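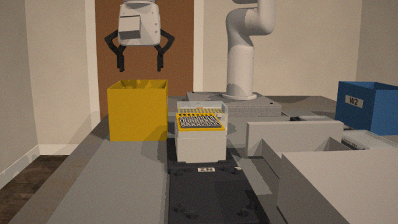

Atif Shaikh

2018-06-17
Posted in Workshop notebook by Atif Shaikh
8 comments | 28 shares

Sunday, so the building is quiet and the coffee is mine. Not much bench work to report. The Casen adhesive coupons are still curing under the weights and I've been told to leave them alone, so I have left them alone, apart from looking.

What I have to write down is the apology. Sohail asked me to put it in the notebook. I think he was joking, but I've been wrong about that before and it's part of how we got here.

Background, for anyone reading who was lucky enough to be away in March. We had the visit from Ghauri coming up and I was in charge of the test plan. Sohail had rearranged the fixture drawers the week before, by size, with labels. I could not find the shims. I said, in front of the visitors, that it would be nice if people left things where grown adults could find them. The shims were in the drawer labeled SHIMS. He opened it, handed them to me and went back to his bench.

I knew I was in the wrong before the drawer was all the way open. I then did nothing about it until this week. In my defense, I have no defense. I did have a theory, and I held on to it for a long time: that we've shared a wall for years, that he knew I was under pressure, that he knew I knew, and that bringing it up again would only embarrass him. I was very concerned about his embarrassment.

Log of attempts, in the order they failed.

First attempt was the donut. I bought him one the next morning, set it on his bench and walked off. He ate it. I took this as the matter being closed. I found out on Thursday that he thought it was somebody's birthday.

Second attempt was being extra pleasant. I said good morning with more volume. I praised the labels, twice, which he took for sarcasm, and looking at my record I'd have taken it the same way.

Third was the email. I wrote "Sorry if I came across a bit short the other day, it was a crazy week." I'd like to enter that sentence here as a specimen. It has "if" in it, as though there were some doubt. It has "came across," which puts the trouble in his ears. It has "a bit." It finishes by blaming a week. The word sorry is in there, but you'd need the good tweezers to get it out. He answered "no worries," and for a long while afterward we talked only about torque.

My mother wouldn't have let me off with any of this. When I was a kid and broke something of my sister's, I had to stand in front of her and say what I did. I couldn't say why. If I started a sentence with "because" my mother would hold up one hand and I had to go back to the top. I thought this was a cruel and pointless system. My sister loved it. She used to ask me to repeat the good parts.

So on Thursday I asked Sohail if he had a minute, and we went out to the loading dock, where the only witness was the guy from Woken dropping off the filters. I said that in March I'd insulted him in front of visitors over something that was my own mistake, that he hadn't deserved it, that I should have fixed it in front of those same people right then, and that I was sorry. Then I stopped talking. This was the hard part of the procedure and I'd underestimated it. There was a strong pull toward adding something about sleep.

He didn't say it was okay. I'd been counting on him saying it was okay. I had my next line ready for it. He said, "It bugged me for quite a while," and then he told me about it, and I stood there and listened. He'd gone home that night and gone over the drawer business with his wife. He'd nearly pulled the labels off. He had spent a whole Saturday on those drawers and the only review he'd gotten was mine.

He also told me, since we were out there, that I do this. I don't do it often, he said, but when people come in from outside I start performing. I wanted to argue with that and I'd like some credit for keeping my mouth shut. I've been turning it over since and I can come up with other cases. The phone call with the supplier in Perkine was one. I'm not writing up the rest.

Then he said thanks, and that the donut had been stale.

Notes for next time, and there'll be a next time, I've met me:

Do it the same day. The words are exactly the same on day one and they weigh a lot less. By June I had to explain which incident I meant, and for one bad moment I thought he was going to ask me to pick.

Do it at least as publicly as the offense. I still owe that part. The Ghauri people are coming back and I intend to mention who set up the drawers, in a normal voice, without a speech. Sohail has asked me to please, please not make a speech.

Leave out the reasons. If the other person wants them he can ask. He didn't ask.

Food is fine afterward. Food ahead of time is just food.

Don't wait around to be forgiven like it's a receipt. I could feel myself doing it, and I suspect he could see it.

One open question, if anybody wants to weigh in below. I never apologized to the visitors, who had to stand and study their shoes while I did my bit about grown adults. Is that one owed too, or does it just make them live through it again? My mother would say owed. My mother isn't available for the site visit.

Monday: take the weights off the coupons, after ten, not before. Return the long hex keys to the drawer labeled LONG HEX KEYS. Reply to Perkine, politely.

8 comments
Share this entry

Search the notebook
Search for: Go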